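Workshop tips for the robotics club bench

These tips come out of three seasons of running the after-school robotics club at Tremia. Most of them cost next to nothing. They are written for whoever looks after the room, and for parents who have ended up with half a robot in the garage over the holidays. Updated January 2020.

Cables first

Most faults that get blamed on the program are cable faults. Leave a generous loop at every joint and move the arm through its whole reach by hand, with the power off, before you fasten anything down. If the cable goes tight anywhere, the loop is too small.

Put zip ties on loosely the first time. Pull them snug after the full test and trim the tails flush with side cutters. A tail cut on an angle with scissors will scratch every forearm that goes past it. White ties show up well against a dark cable and can be found again when they need to come off. For anything that will be redone within the month, use hook-and-loop tape and save the ties.

Label both ends of every cable. Masking tape and a ballpoint pen will do for a term. Marker rubs off on sweaty hands.

Bolts and rails

Slotted aluminium rail is worth the money for the base. You can slide a mounting plate along, lock it down, and shift it again next week without drilling a new hole. Buy more slot nuts than the kit lists. They roll under things.

Do up all four corners of a plate finger-tight, then tighten across the diagonal. Check them at the start of every session. Vibration backs them out slowly, and a dab of nail polish across the bolt head and the plate shows you at a glance if one has turned. We use a cheap bright red.

Keep the hex keys on a block of scrap pine with a hole drilled for each size. Write the size beside the hole. We went through two bags of loose keys in our first year and have lost one since the block was made.

Lining the work bay

Bare board walls glare under the lights and every dropped part sounds like a car accident. Old carpet offcuts or a heavy patterned rug will fix both. Ask a flooring shop for discontinued samples — ours gave us a box of them in August. Fix them with screws and wide washers so they can come off for a shake. Glue makes a mess and you will want them down eventually.

Vacuum the lining before each meeting, with the nozzle well away from the boards and wiring.

Practice objects

Students always want to start with blocks. Blocks are fine for the first fortnight. After that, give them things from a school bag, which are harder to handle and closer to what the competition sets. The Fitberg challenge our seniors enter has a "pack the desk" round, so we practise with laptops, soft cases and a holder of pencils.

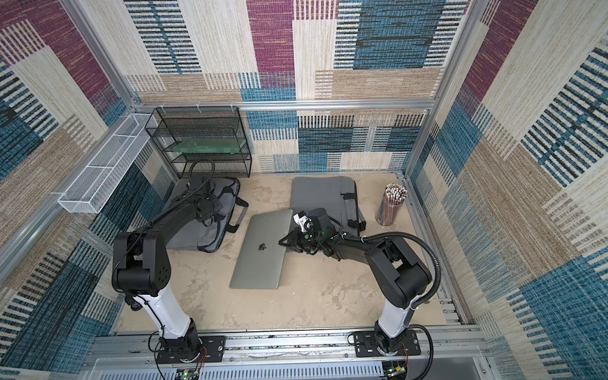

Should students practise on a laptop that still works?

Leave the good ones out of it until the grip force has been set and checked on something cheap. A dead laptop from the school's e-waste pile has the right weight and the right slippery lid. Have the battery taken out by someone who knows how, and get rid of it properly.

Soft bags are the hardest item on our list. Straps flop about and catch on whatever is passing, and a bag never lies the same way twice. Start with the straps folded under. Once the team can move the bag that way, let the straps go where they like. A zip left partly open makes another good exercise, since the opening changes shape as soon as the fabric is touched.

For pencils, use a clear container and fill it right up. When it is half full they lean over and the whole thing tips at a nudge. A lump of poster putty under the base helps the younger ones.

Storage near the bench

Wire mesh shelves beat solid ones. Dust falls through, you can hook things to the sides, and nothing gets forgotten at the back. Keep the heavy gear low. A wire basket fixed up on the side wall is handy for light things such as gloves and spare tape, as long as it sits clear of the arm's reach. Test that with the power off too.

Circuit boards need a proper place. If one has to live below the front rail, put a strip of clear acrylic in front of it so knees and chair backs can't get at it.

Running the session

Anderson Leite, who coaches the seniors, has each pair write down what they are about to try before they switch on. One line is enough. It slows them down a little and the notebooks are very useful when something that ran last week won't run now.

One person drives and one keeps a hand near the stop button. Swap every ten minutes. Long hair tied back, lanyards off, sleeves pushed up. Hands stay outside the bay while the power is on, and that goes for the adults.

Shopping notes

Le Roux side cutters have held their edge for three years of zip ties. The Toltix starter kit is good value apart from the screwdriver, so budget for a better one. Our spare gripper pads are part number 3287, and it pays to order them well before term starts.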